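Sorting out a craft room table -- what to do with bits that won't stay put?

Plamville help board > Storage and tidying

bustcombe60
Right so I've got two tables pushed together, big one at the front for doing things on, narrow one behind for everything else. Bags, a bowl, odds and ends. Front one is meant to be kept clear. It never is. Blocks, cable ties, you name it, all creeps forward by teatime. Do I get drawers, or shelves on the wall, or just chuck half of it? Can spend 20 quid, not more. No drilling, rented. 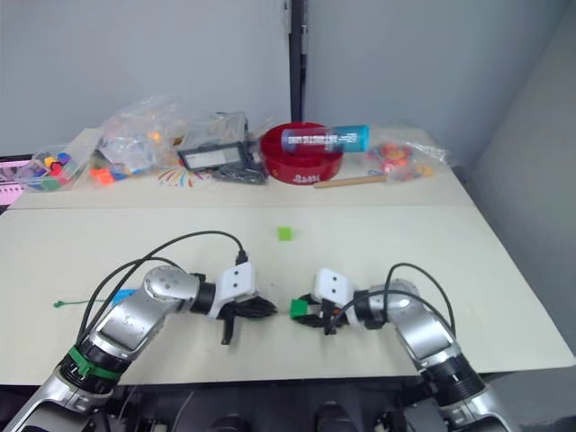
Bustcombe, December 22, 2018

Toy blocks live in a clear plastic bag at the far left of the back table. Green cube out on the front again, and a green cable tie lying flat. Walls are plain light grey and I'd like them kept that way -- landlord is funny about marks. Any ideas welcome, family coming soon and I need teh space.

rendinico
Don't buy drawers yet. Empty the back table completley first, then only put back what you've used since May. Rest goes in a box under the bed. Keep the clear bag for the blocks, you can see what's in it. Cable ties in a jam jar with a lid. Small stuff all in one shallow tray, and when the tray's full something has to go. Cost me nothing, had the trays already.

zupan1752
shelves

plamville_pat
Can't do shelves, they said no drilling. Strip of masking tape along the join where the two tables meet -- anything over the line at bedtime goes back. Sounds daft, works in our house. Peels off fine if you dont leave it on for months.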